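okay laundry people, gather round. I have been living with a stacked washer-dryer for one whole month and I have Opinions. long thread, get a snack

background: at the old place on Montecinos I had a top loader from before I was born, in a basement, shared with the whole building. you threw stuff in from standing height and slammed the lid. that was the entire skill set

the new place came with the tower. one round door at knee level, one round door up around my face. first night I just stood there holding a duvet cover like I was checking into a hotel

thing one. your basket matters SO much more with a tower. I didn't believe this. I had a tall round hamper from Hallholm, the kind you carry on your hip, and it is completely wrong for the job. you're bent over, reaching down into a tube, to pull out a sock, to put it in a door that's lower than the top of the tube. my back filed a complaint by day two

what you want is low and rectangular. floor level, right in front of the bottom door. you crouch once, everything's in reach, you shovel. that's it. that's the tip. you can leave now if you want

still here? great. thing two: holes. get the plastic kind with holes in the sides. I kept a canvas one going for two weeks and it started smelling like a gym bag's gym bag. damp towels need air even if they're only sitting there for 7 minutes while you look for your other flip-flop (me, every time)

thing three, handles. a cutout handle on the short end beats those floppy rope loops. you can hook your fingers in and drag the whole thing across the floor when it's full. I drag mine. I'm not proud – but my floor is fine, I checked

somebody's going to ask about price so: mine was cheap. I did look at the fancy collapsible one from Flotmont and it folds flat, which is lovely, and then it also folds flat when you put jeans in it

thing four is the face-level door. wet sheets weigh around 1000 pounds, this is science. do NOT try to lift the whole wad up there in one go. ball up one sheet, toss it, then the next one. if you're short like me, a step stool with a grippy top is worth it. mine lives next to the machine now, it's basically family

also check the seal on the front loader. run a finger around the rubber after the last load, wipe it, leave the door open a crack. I've pulled out a bobby pin, a receipt that had become a different substance, and a guitar pick. I don't play guitar
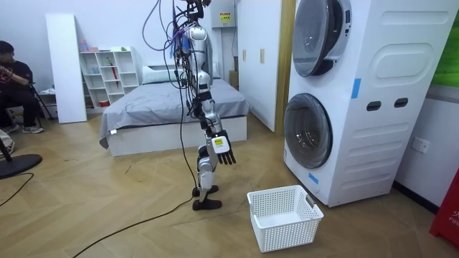
Chak-lun Su
posting through the spin cycle

white basket down on the floor at the foot of the tower, empty, the short trip from basket to lower door. this is the whole system, folks. mesh sides, little rectangle cutout on the end, nothing fancy

and yes there's blue tape on the tower! one strip up the front edge around the middle, another little piece down below the lower door. I have become a person who notices tape on appliances. my advice with any tape is peel it before it gets old, because old tape leaves that gray gunk and then you're out there with dish soap at midnight

a few replies already so let me grab those. yes you can put the basket on top of something to save bending, but then it's in the way of the door swinging open. ask my shin

no I don't sort by color anymore. I sort by "would I cry if this shrank." two piles. it's going great

and for whoever asked about Mukalix detergent sheets: I like them for small loads, I use two for towels, and I keep forgetting them in my pocket

ok dryer's beeping, going to go fold exactly half of this and wear the rest out of the basket until June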